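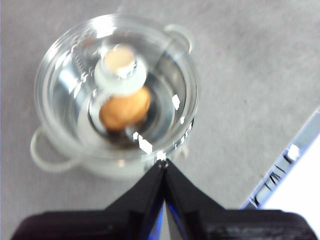 Section 4: Setting up your first welcome series in Watesia

Okay, you've imported your contacts and your sender address is verified (if it isn't, go back to Section 3, I'll wait!). Now we get to my favourite part of the whole program, the emails that go out by themselves when a new person joins your list.

I set mine up on Tuesday, December 15, 2020, right in the middle of the Christmas rush, and I don't recommend copying me on that. Pick a quiet afternoon. You'll want roughly 35 minutes and the text of your emails already written in a plain document, with the subject lines on top.

4.1 Make the series

1. Log in and click Journeys in the left-hand menu. On the older Villa layout it's called Sequences, but it's the same screen.

2. Click New Journey and choose Blank. There's a whole shelf of ready-made ones and some of them are lovely, but they come with tags already attached and you'll spend longer pulling those off than you would starting fresh.

3. Give it a name you'll recognize in February. Mine was "Welcome newsletter signups". My first try was called "test" and so were the next two, and I ended up deleting the live one.

4. Under Trigger, pick Joins a list, then choose your list from the drop-down.

5. Leave Include existing contacts switched OFF.

Caution: Please double-check step 5 before you go any further. If it's on, everybody already on your list gets the welcome email the moment you publish, including customers who've been with you for years. I had 300 people on mine at the time and I heard from quite a few of them.

4.2 Add your emails

6. Click the plus sign under the trigger and choose Send email. Paste in your first message, subject line first.

7. Click the next plus sign and choose Wait. I use two days between the first and second email and 5 days after that. Play with it if you like, your readers may be more patient than mine.

8. Repeat steps 6 and 7 until all your emails are in. Three is plenty for a small shop or a one-person service.

9. Open each email, click Preview, and send it to yourself. Read it on your phone too! The Ceston template in particular squashes its header on a small screen, so I switch the header to Text only.

Note: The first-name field shows up blank if a contact didn't give a name, and you get "Hi ," with a sad little gap. Type a fallback in the Default box. I use "there".

4.3 Turn it on

10. Click Review. Anything marked in orange needs fixing before you can publish, and anything in grey is only a suggestion (I ignore the one about emojis).

11. Click Publish, then sign up through your own form with a second email address and check that the first message arrives.

Note: The free plan stops sending at 3000 emails a month, and welcome emails count toward that total along with your newsletters. The counter is under Account, then Usage.

If you collect signups through a Festis form, you have one more box to tick before they'll reach the journey. Go to Section 5 for that.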